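October, bench notebook, Skendgate room

Started at 15:08 by the wall clock. Plan for the afternoon was to get the white table back to a state where someone can sit at it and work. Marcelino Portela wants it for the Cordeiro samples, and the Skuldale boxes go back to the store before that.

Wiped the top twice, once with plain water and once with the Gandix cleaner. The ring near the window end is lighter but still there. Leaving it. Small items stay on the table until they have a drawer. Do not sweep them into the big bin again, it took me most of a morning to sort that out last month.
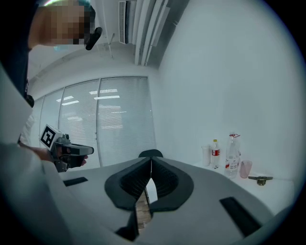 Measured for the new shelf. 600 deep will fit against the plain wall, 1000 long is the most we can have before it gets in the way of the chair. Wrote 17 for the bracket height the first time and it should have been 170, corrected on the drawing. Marcelino has the old copy, need to swap it.

Drinks: water bottles are fine on the far side of the table, caps on, away from anything with a cable. Cups too, if somebody takes them away at the end. Sample containers get a label the minute they come out, because a small clear one without a label looks like any other small clear one. 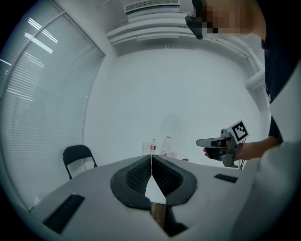
Blinds closed for the rest of the week. With them open the glare on the table top makes it hard to read the scale after lunch. The air conditioning can stay at the current setting, but check the grille for dust when the ladder is next in here.

Still open:
- drawer for the small items
- new copy of the shelf drawing to Marcelino
- one more black chair if Cordeiro send two people
- second go at the ring, maybe with baking soda

Skuldale boxes taped up and by the door at 17:00. Pickup is tomorrow morning, no paperwork yet.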